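Section 6: Setting up the scoreboard on match day

Right, this is the bit most of you will have skipped to. I'm assuming the Stellwood board is already out of its bag and standing on its legs (Section 2 if it isn't), and that you've got the Dravov handset charged. If the handset battery light is red, stop reading and go and plug it in, then make yourself a tea. It will run off the mains lead while it charges, so you won't lose the whole morning.

I wrote this after doing the job for our seconds all through May, mostly on my own and once in sleet, so the order below is the order I do it in. The printed leaflet does it differently. I've tried the leaflet's way and ended up with the away side batting under our name for the first few overs, which went down about as well as you'd expect.

Before you start

You'll need the handset, the power lead for the board, the team sheets from both captains, and somewhere dry to sit. You'll also want to know who won the toss, so don't get too far ahead of yourself.

CAUTION: Don't stand the board inside the boundary, and don't stand it in line with the sightscreen at either end. Ask the umpires if you're not sure. They would much sooner be asked at the start than have to stop play and make you move it.

6.1 Switching on and pairing

1. Plug in the board and press the green button on the back. All the digits light up as 8s and then go blank. If one segment stays dark, note down which one and carry on, because you can still run a match with it.

2. Wait for the dash to show in the wickets window. Don't touch the handset yet!

3. Turn on the handset and hold down PAIR until it beeps twice. Let go straight away after the second beep. If you hang on too long it goes into factory reset, and then you'll be typing in all the team names again (I have done this, and it is every bit as dull as it sounds).

4. The dash on the board should change to a nought. You're paired.

Note: the handset remembers two boards. If your club shares a ground with another club that has the same model, check the board name on the handset screen before you press anything else. Glenys Rowbotham spent a whole drinks break at Jernitz wondering why her wickets weren't going up, and they were - just on the colts' board across the way.

6.2 Entering the match

1. Press MENU and choose NEW MATCH. It'll ask if you want to keep the last one. Say yes. You can always delete it later and somebody is bound to ask you for the figures.

2. Choose LIMITED or TIMED. For a league game with a fixed number of overs you want LIMITED, then type the number of overs using the side buttons. For a friendly where they're playing until the captains have had enough, choose TIMED and leave the overs alone.

3. Type in the home team first, even if they're fielding. The names only have room for nine letters, so get used to cutting things down. We go in as HASLAM XI for the annual game against Leanne Haslam's lot, which only just fits with the space.

4. Enter the batting order as far as you know it. Leave the rest blank. Captains change their minds, and it's much easier to fill in a gap than to shuffle names that are already there.

5. Press TOSS, pick the side batting first and press OK. The two batter windows on the board should now both show nought.

6. Press LOCK. This stops the match settings being changed by a stray thumb or a helpful child.

6.3 Checking the buttons before play

I always do a dummy over, and it takes no time at all. Press PRACTICE and then:

1. Press 1, and check that the total goes up and the batters swap ends on the handset screen.

2. Press 4, then 6. The total should catch up on the board within a breath or two. If it lags badly, move closer or get out from behind the roller shed.

3. Press WIDE. One run goes on and the ball count stays put.

4. Press W. The handset asks how the wicket fell. Pick anything.

5. Press UNDO until you're back at nought, then press PRACTICE again to come out of it.

CAUTION: do come out of it. In practice mode the board looks completely normal, but nothing is being saved, and when you switch off at tea you'll lose the lot.

6.4 Showing the target

Between innings, press INNINGS and then CONFIRM. The target goes up by itself in the bottom window as the first innings total plus one. If the side batting first got past 300 (lucky you), the target window still has room for it, but the overs remaining will be shown on the handset only until the chase begins.

If there's been rain and the umpires give you a new target, press TARGET, type in the number they've given you and press OK. Read it back to them out loud. Don't try to work it out yourself, and don't let the opposition's scorer talk you into doing it between you.

Note: changing the target doesn't change the overs. You have to do that separately under MENU, then OVERS LEFT.

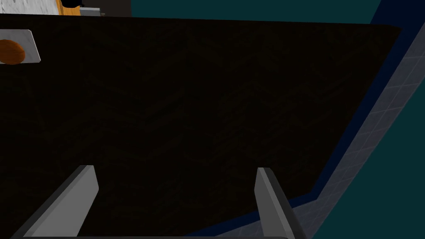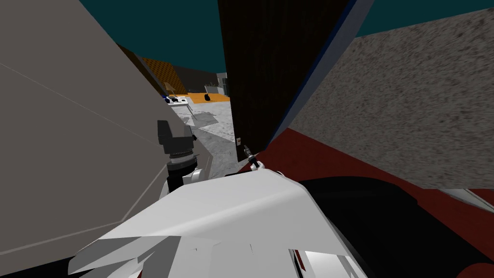
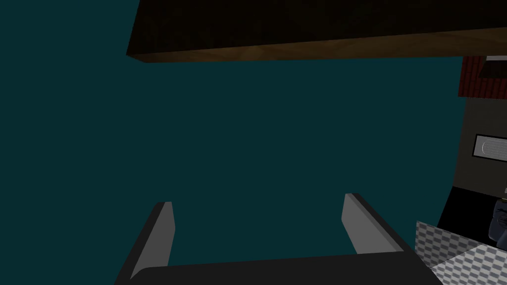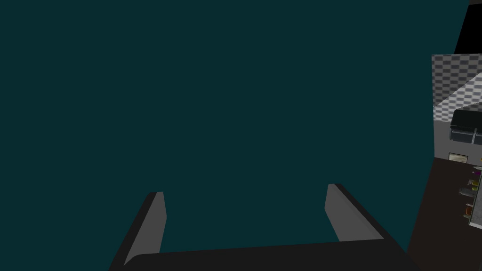 Four computer-rendered views; dark teal fills most of the last.

6.5 Packing up

1. Save the match first (MENU, SAVE, OK), and wait for the beep.

2. Switch off the handset, then the board.

3. Wipe the legs before you fold them. Wet grass gets into the hinges and they're a pain to free up afterwards.

4. Put the handset on charge when you get home. Section 7 covers sending the scorecard to the league.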